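Home Participants Wanted: Household Manipulation Study

Postent is looking for people to record everyday tasks in their own homes with a hand-held gripper. The recordings go into the Jurnberg study, which asks how well a robot arm can learn a task when every demonstration comes from a different room.

In our first round, 200 demonstrations from one lab bench gave a policy that did well on that bench and poorly anywhere else. We are now collecting 3060 demonstrations across many homes, with the same total recording time per task, to find out how much of the gap comes from the setting.

You would arrange a few of your own things on a bed, table or counter, then pick them up and move them with the gripper. Soft items such as towels are especially useful - our current policies handle them badly. Please don't tidy the room first. 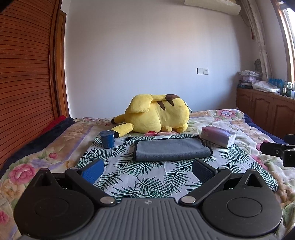

View from the gripper, fingertips open, at a bed with a folded gray towel, a lidded blue container and a tissue pack.

Each participant records 400 short demonstrations, spread over as many days as you like within 2 weeks. We deliver the gripper, show you how to use it and collect it afterward. Recording begins in April.

You should be 18 or older and able to use either hand comfortably for repeated grasping. No technical background is needed. Keep faces, mail and screens out of view - we delete any clip that shows them.

Participants are paid per completed set, and partial sets are paid in proportion.

To apply, write to Hélène Lachance, study coordinator, with your town and a line or two on the rooms you could use.

Posted 23 January 2024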